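Rokham Warehouse plugin, after one month on our server

I installed Rokham on our small survival server in December. It is a storage plugin: you place a sign on a chest, and the items sort themselves into other chests with the same group name. Before this we used Prorkeo, which is older and does not work well with big storage rooms.

Setup took me 7 minutes. The config file is short and every line has a comment. I made a group with 40 chests and the sorting was still fast, and I saw no drop in the tick rate.

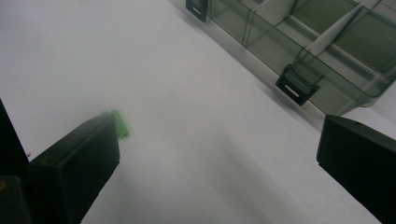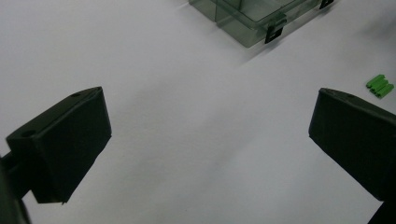
Permissions are the weaker part. There are only 2 levels, owner and guest, so I can not let a player put items in without also letting him take items out. Also the limit is 100 chests per world, and it can not be changed in the config. For a bigger server like Brenora this would be too small, I think.

The help command is good, but the messages are only in English. Some of my players asked for a translation file.

I would still recommend it for a server with friends. If you need separate rights for each chest, please look at Lui first. It is harder to configure but it has this option.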